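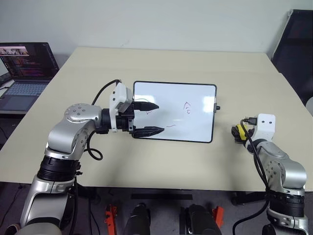 The Long Way Around Flaltus: A Day of Shops, Soup and Skates

There are towns where the shopping street is a thing you pass through on the way to the lake, and then there is Flaltus, where people tend to park for the lake and never get to it. I have done this myself, more times than I would like to admit to my paddleboard, which has now spent two summers riding around on my roof for no good reason.

Start at Proltomach, the outfitter on the corner of the old rail yard. It took over the creamery building when the creamery closed, and the owners had the good sense to leave the loading doors and the white tile where they were (the tile is chipped in places, and I hope they never fix it). Tents go up in the former cold room. Boots line the ramp where the milk cans used to roll, so you can try a pair on and walk the slope a few times to find out what your toes think of going downhill. The staff will let you do this for as long as you please. I once did it for most of a lunch hour, with three different pairs, and went home with socks.

In winter the bikes move to the basement and the front room fills up with snowshoes and skates. There is a rental counter at the back, and it opens at 7 a.m. on Saturdays, well ahead of the rest of the store, so that people headed for the pass can be on the road before the plows make everybody late. Ask for the trail sheet while you're there. It is one page, printed on both sides, and it lists 300 miles of groomed and ungroomed paths with little notes in the margins about dogs and outhouses and where the wind gets mean.

Cross the street and you're at Pluria, a secondhand gear shop that smells pleasantly of wax and canvas. Somebody's good down jacket is always hanging near the door at a price that makes you check the zipper twice. They keep 3,000 pieces on the floor at a time, which is a lot of fleece to paw through, but the racks are sorted by size and the dressing room has a proper bench in it. Bring in your own outgrown things and they'll give you store credit on the spot. Mondays are the best day to look, with the weekend's drop-offs freshly tagged and the aisles still quiet enough to hear the radio.

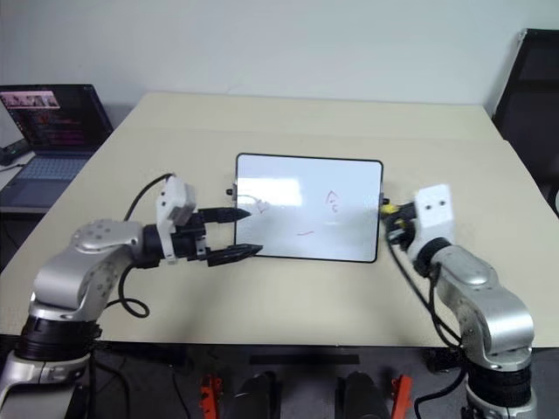 Midweek, north end of town.

By now you will want to eat. Yagi is two doors down from Pluria and seats hardly anyone, so put your name on the list before you shop and let them call you. The menu is short: noodle soup, rice bowls, a cabbage salad with a dressing I have tried and failed to copy at home. In the cold months order the spicy miso, and do say yes to the extra egg. The walls are covered with old ski posters, and the tables are close enough together that you will probably learn something about your neighbors' plans for the afternoon. I got my favorite picnic spot that way, from a couple arguing over how to reach it.

If you still have some daylight, walk off the noodles on the Mill Loop, which begins behind the post office and climbs 405 feet to a bench with a view of the whole valley. It's steeper than it looks from the sidewalk, especially in March when the shady side holds its ice, so this is a nice chance to try out whatever you just bought. Parking in the rail yard is free until 6 p.m., and the public restrooms are in the old ticket office, beside the bike racks.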